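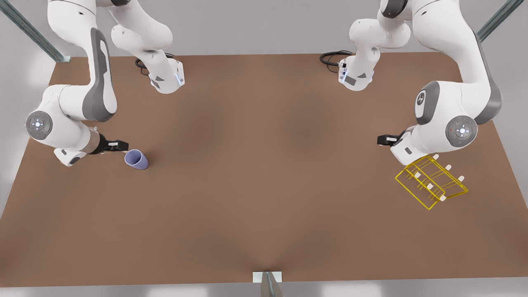

The Cup in Episode 104

Thilini Talukder stopped the playback and moved it back by one step. Then she moved it forward again. The purple cup was on its side, the right gripper was coming to it, and the left arm waited over the yellow rack. She had watched this moment so many times that she saw it also when she closed her eyes on the tram.

The task had one sentence: pick up the cup with the right arm, give it to the left arm, put it on a peg of the rack. Her planner could do this when the cup was standing. When the cup was lying down, it failed, and it failed always in the same way. The right arm took the cup well. It carried the cup to the middle of the table. Then both arms stopped, with the cup between them, and stayed like this until the time ran out.

"They are shy," said Damon, who sat behind her and wrote the perception code.

"They are waiting for something," she said. "I want to know what."

The company was called Prarna and it had one floor above a tile shop in Jarville. In the evening the heating went off and people worked in their coats. Damon was already wearing his. He had a train, but he pulled his chair to her desk and looked at the log with her.

The log had 1,424 lines for this episode. The first part was ordinary. Pose received, grasp selected, path found in 40 milliseconds. After the grasp came the handover request, and after the handover request came the same line again and again: no valid grasp for left arm.

"So it cannot find a place to hold," Damon said.

"There is a whole cup to hold."

"Show me the candidates."

She opened the other window. For the cup, the planner kept a table of 167 grasps, which Grgić had prepared before he left the company in May. He had made them by hand, with patience, and nobody had touched the file after him. She had a respect for this file that was nearly fear. Every grasp had a number, a position, a direction and a short comment. Some of the comments were in his own language, and she had never asked what they meant.

She put the grasps on the screen as small arrows around a model of the cup. They made a nice crown. All the arrows came to the rim, from the outside and from above.

Damon leaned forward. "Where are the ones for the base?"

She did not answer. She turned the model with the mouse, slowly, until the bottom of the cup was looking at them. There was not one arrow.

It was so simple that she felt a little ashamed. The right gripper took the cup by the rim. The left gripper wanted the rim too, and the checker, which was her own code and which worked correctly, said that two hands cannot be in the same place. When the cup was standing there was space on the other side of the rim. When it was lying, the right arm turned its wrist to reach it, and later its forearm was covering that other side. The left arm asked for a grasp, it received no, and it asked again. It was very polite, and it would ask until the morning.

"You can add them by hand," Damon said. He was standing now, with his bag on the shoulder. "Or copy the rim ones and flip them."

"If I flip them, the fingers open too small. The base is narrower."

"Then by hand."

"Yes. Go, you will miss the train."

After he left she made tea and opened the file. She wrote the first new grasp, tested it alone, and moved it by a few millimeters. She wrote the second. It was slow work, but it was pleasant, like sewing a button. Near the end of the old list she found a comment she had not seen before, this one in English: base grasps - do later, ask Thilini about wrist limits.

She read it twice. He had never asked. Perhaps he had come to her desk one day and she had her headphones on. It was possible. She wore them a lot in that spring.

Under his comment she wrote the wrist limits, both of them, with the units. Then she saved the file and started episode 104 from the beginning.

The right arm went down to the cup and closed its fingers. It lifted the cup and carried it to the middle. Thilini held her tea and did not drink it. In the log a line appeared that she had not seen all week - grasp selected, left arm - and on the screen the left arm began to move.

It put the cup on the wrong peg. She wrote this in the notebook, for tomorrow, and looked for her gloves.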